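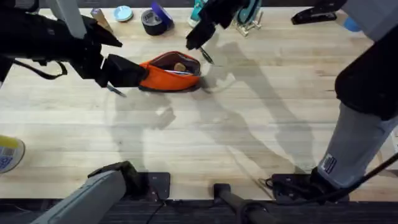 Teaching a two-arm setup to zip a pencil case: is hand guiding worth it over remote control?

Posted in Callbridge Community Help, Small Automation

I've been asked to get a pair of arms to close a soft zippered pouch with pens in it. The vendor's pitch is that you "just show it" a few times and it learns. I have my doubts. Soft things never sit the same way twice, and the zipper pull on ours is tiny next to the gripper fingers.

My choices are pushing the arms through the motion by hand, or driving them with a pair of leader arms while I stand at the table. I can spare 3 afternoons. Has anyone done this with cloth or zippers and gotten something that works on a pouch it hasn't seen? I don't want to hear about stacking blocks.

-- Inow

Estela Urrutia

Skip hand guiding. With two arms and one person you run out of hands, and your own arms end up in the camera view in every recording. The policy then learns from pictures that won't exist when it runs alone.

Remote control is better, but don't believe the "few times" part. We recorded 1202 runs of a bag-closing job last August and I still wouldn't leave it alone with a customer's bag. One arm has to hold the end of the pouch while the other goes for the pull, and most of our bad runs came from the holding arm letting the fabric slide.
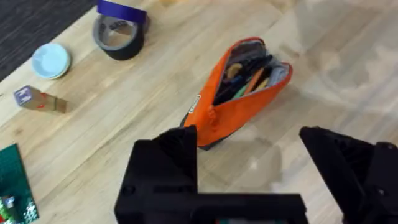
Check the wrist view before you record anything. If you can't find the zipper pull in it yourself, the model won't either. Move the pouch and turn it between runs, and change what's inside, or you'll have a very expensive way to close one pouch in one spot. Keep your fumbled grabs if you recovered from them. Throw out the ones where you gave up -- we didn't, and it learned to give up.

Three afternoons gets you a demo.

Vlček

Tie a loop of string on the zipper pull. Solved.

Godbridge

String helps, but then you've trained it on string. Fine if all your pouches get one.

I'd add that operators get sloppy after 4 runs in a row without a break. Mine did, anyway. And test on a table with other stuff lying around on it, not a bare one.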